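FOR IMMEDIATE RELEASE

Lorotmont Opens Orders for Plirnilero, a Robotic Teardown Kit for Desktop Computers

Two-arm package is built for refurbishers and recyclers who handle mixed models

Lorotmont today opened orders for Plirnilero, a two-arm robotic kit for taking apart desktop computers. The kit is sold to electronics refurbishers, recyclers and repair depots. First deliveries are planned for August.

Plirnilero is meant for shops that receive computers in small, mixed lots. A pallet of retired office machines can hold towers from several makers, with different latches, brackets and cable layouts. Fixed automation handles this kind of work poorly, and most of it is still done by hand with a screwdriver.

The kit lets a shop teach the arms one model at a time. An operator guides the arms through each step, names the step on a tablet and saves it. Saved steps can be reused on other models and put in a different order. When a new tower comes in, the operator picks the closest stored model and changes only the steps that differ.

"Our first customers told us they didn't want to hear about a fully automatic line," said Nafula Mfaume, product manager for Plirnilero. "They wanted help with the repeat work on the models they see every week, and they wanted their own people to be able to set it up. We designed the kit for the technician who already knows how these machines come apart."

What the kit includes

Plirnilero ships with mounting plates for the arms, parts fixtures, the tablet and a license for Flirora, Lorotmont's teaching software. Customers can order it with 2 arms or supply arms they already own, provided the arms are on the compatibility list. Grippers are chosen at the time of order. A floor area large enough for a standard workbench is needed, along with a grounded outlet for each arm controller.

Flirora keeps a record of every teardown. The record lists the model, the steps completed and any step the operator took over by hand. Shops that must report on recovered parts can export it as a spreadsheet. Records stay on the customer's own computer unless the customer turns on remote support.

The starter library covers 30 common desktop models. Further models will be added through software updates, and customers may share their own saved steps with other users if they choose. Sharing is off by default.

Where the arms help and where they don't

Lorotmont recommends Plirnilero for side panels, drive brackets, memory modules, expansion cards and cable work inside full-size and mid-size towers. Small form factor cases and all-in-one units are not supported in this release. Machines with swollen batteries, liquid damage or broken glass panels should be set aside and handled by trained staff.

Cables remain the hardest part of the job. They shift from one unit to the next, even within the same model, and they often lie across the parts a technician wants to reach. Flirora lets the operator pause at any cable step, adjust the grip point and continue from there without starting the sequence over.

Development work on open towers at Lorotmont's Nyanda workshop:

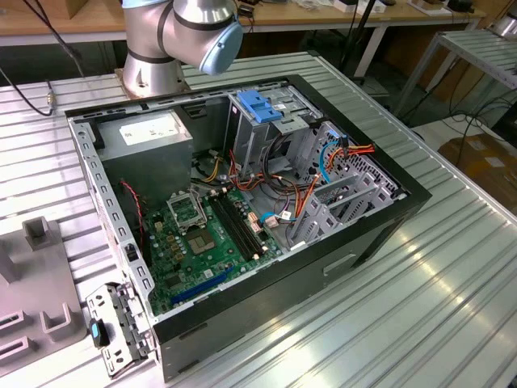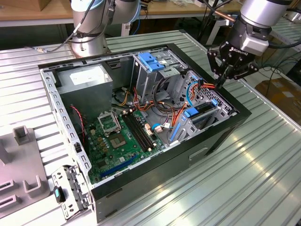
Lorotmont will continue to add steps for drive removal and cable unplugging through the first year of sales. Customers in the early order group will receive these as they are released, at no added charge.

Training and support

Each order includes training for two operators, given at the customer's site or at the Nyanda workshop. No programming background is required. Training covers setup, teaching a new model, safe stops and routine checks of the grippers and fixtures.

"A good technician can teach the system a bracket or a latch on the first day," Mfaume said. "Teaching a whole machine takes longer, and we tell people to plan for that. Start with the model you have the most of."

Support is available by phone and e-mail during business hours. Replacement fixtures and gripper pads can be ordered separately under catalog number 879.

Ordering

Orders are accepted directly through Lorotmont. Customers may return the kit within 60 days of delivery if it does not suit their work. Shops that want to see Plirnilero before ordering can request a demonstration and are encouraged to bring one or two of their own towers.

Media and sales inquiries: Nafula Mfaume, Lorotmont

###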